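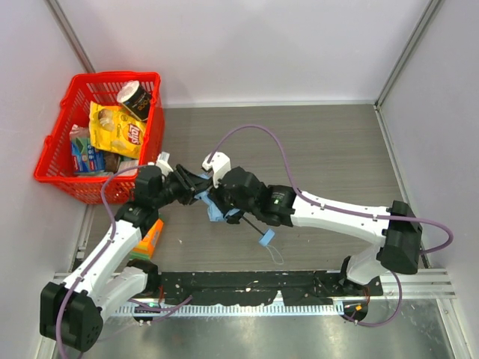 BAGGING UP: A REFRESHER

Since the checkout bags went, members of the Flanville Food Co-op have become a household of two habits. There are those who bring a cloth bag, and those who bring a cloth bag as far as the car. Both kinds will be at the Wednesday packing night, so a few notes before we all meet over the red baskets again.

Chips go in last. We had 19 orders go out in January and 4 of them came back with a note about crumbs, one of them in verse. A big bag of Lay's is mostly air and optimism, and it will not hold up a tin of tomatoes however nicely you ask it.

Tall round containers travel best standing up in a corner. Leaned on the diagonal they look rakish, then they roll under the passenger seat and live there until Easter.

Small packets sink. If you are unloading a basket, feel along the bottom before you stack it, as the Dobson Street pickup is still owed a sachet of something pink from before Christmas.

Cloth bags should be shaken out and opened fully before anything goes near them. Stuffing a tin into a crumpled bag is how the lining of the good Ostano one met its end. Please also wash them now and then. The colour is meant to be the colour you bought.

Packing starts at 10 in the Stevden Room, and parking is at the rear. Spare bags can be left in the tub by the door, where there are currently 19, all apparently belonging to no one.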